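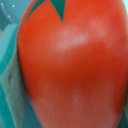
The play kitchen corner of the Skollemier Toy Library in Zomness was opened again in October. My name is Dexter Kasprzak and I look after the pretend food, the pans and the cups. Many parents know the corner only from the catalogue list, where every item has one line and a number. The tomato is the best one to begin with, as the children ask for it most. It has the long shape of a plum tomato, like an egg, and the red skin shines so much that the light makes a pale cloud on it. My grandmother grew tomatoes of this shape for sauce, and I am always pleased to meet one on a shelf of toys.

The library has 288 pieces of pretend food at the moment. Last year we made 2672 loans of all kinds, and the kitchen boxes had a good part in this number. A box can stay with you for 14 days, and you may prolong it once if no other family is waiting.

The vegetables

We keep the vegetables together in the Gomau box, which is our own name for it and comes from the first child who borrowed it and could not yet say "tomato". The box goes out nearly every week. Younger children like to carry one vegetable in each hand and do not cook at all. The older ones, from four years or so, begin to make orders and prices. In our little shop game last winter a tomato cost 60 pence in the morning and much more after lunch, and the customers were not happy about it.

If your child still puts everything in the mouth, please say it at the desk and we will choose a box for that age.

A breakfast in the pan

The sausage and the tomato belong to the Jeon box together with the teal dishes. I like this pair very much. The sausage is brown with dark grill marks along one side, and it is longer than the tomato, so there is not much free room between them and the rim. The round plate has a handle at the top and can be a plate or a frying pan, as the cook wishes. A cup in the same teal colour stands next to it. With these few things a child can serve a whole breakfast, and then serve it again to the same guest, who must of course be hungry every time.

When my nephew plays, the sausage must always be turned. He makes the sound of the hot fat himself and he is very serious about it. The tomato he does not turn, he says it is only there to keep the sausage company.

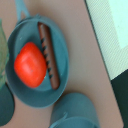 How to borrow a box

The boxes are on the low shelf at the left side of the desk. Choose the box, bring it to us and we will write it on your card. Inside the lid is a list of the contents. Please check it with your child before you go home, and again before you bring the box back. Small pieces like to hide in coat pockets and under sofas, and we have received by post one potato that travelled as far as a holiday cottage.

Members can take two kitchen boxes at the same time. During the school holidays we lend only one for each family, and we ask you to be punctual with the return.

Cleaning at home

A damp cloth with a little washing-up liquid is enough for the food and also for the dishes. Please do not use the dishwasher. Let everything dry on a towel before you close the lid. If something is broken, do not try to glue it, only put it in a paper bag and tell us. We do not ask for money for normal damage from play.

Coming next to the corner

We are looking for more bread, some fruit and a second teapot. If your children have grown too big for their own play kitchen things and you would like to give them away, you can bring them on a Tuesday between three and six o'clock. We can take single pieces too. Real tins and real packets we cannot accept any more, although I know that the children love them.

The next gallery will be about the dressing-up rail, and after that the wooden trains. Wishes for other shelves can be written in the green book at the desk.

Text: Dexter Kasprzak, Skollemier Toy Library, Zomness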